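Flellodwood Desk: Set-up and Daily Use
Section 4. Placing the desk and clearing the work surface

Read this section after the legs are bolted on and the desk is standing upright. Two people are needed for steps 1 to 3. One person can do the rest.

Before you start

Choose a spot with a level floor. The desk can stand against a wall or in the open. If your room has an air conditioner mounted high up, do not place the sitting side directly under the vent. A steady stream of cold air dries the oil finish on one side of the top.

Placing the desk

1. Lift the desk by the frame under the top. Do not lift by the edge of the top and do not drag it.

2. Set the desk down with the rounded end toward the side people walk past.

3. Leave a gap between the desk and the wall wide enough to slide a hand into. Cables can drop through this gap.

4. Turn the leveling feet by hand until the desk stops rocking. Half a turn at a time is enough.

5. Put equipment on the desk last. Heavy boxes go away from the rounded end, with their front panels facing you.

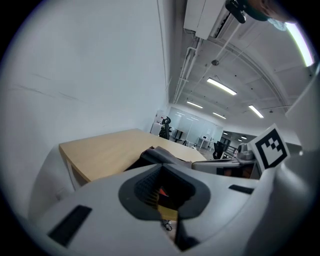 Fig. 4-1. Light oak top, rounded corner at the left end, with a soft item and equipment in place.

CAUTION: Do not stand or sit on the rounded end. It extends past the frame and has less support than the rest of the top.

Note: Small tools may be kept on top of a flat box if the box has no vents on its upper side. Check the manual for your equipment.

Clearing the surface for folding and handwork

The top can be used for sorting and folding cloth, wrapping parcels and similar jobs. Grit under a cloth leaves fine scratches, so clear the surface first.

6. Move loose bags off the desk. Shopping bags can stand on the floor past the far edge, out of the way of your feet.

7. Wipe the top along the grain with a dry cloth. For sticky marks, use Dremix wood soap, well diluted, and dry the spot at once.

8. Lay down something flat to work on. The Woka desk pad fits the standard top, but any smooth, flat item with no raised seams will do.

9. Place the cloth in the middle and fold it there. Keep both forearms clear of the desk edge when you reach forward.

10. Press out any bulge at the corners before you stack the cloth with others.

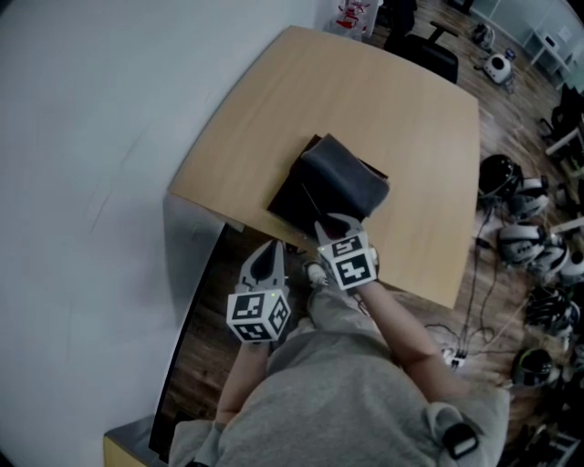 Innes Menzies writes that dark cloths left a gray haze on the oak after a month of folding, and that wiping with the grain took most of it off but a second pass with the soap was needed near the front. I'd add that to step 7, because I went over the same patch dry for a week before I tried it.

We recommend the second pass for any dark or newly dyed fabric. Let the top dry fully between passes.

CAUTION: Do not use a steam iron on the desk, with or without a pad. Steam raises the grain and can loosen the edge strip.

Replacement leveling feet and edge strip are sold under part number 2000. For oiling the top, go to Section 5.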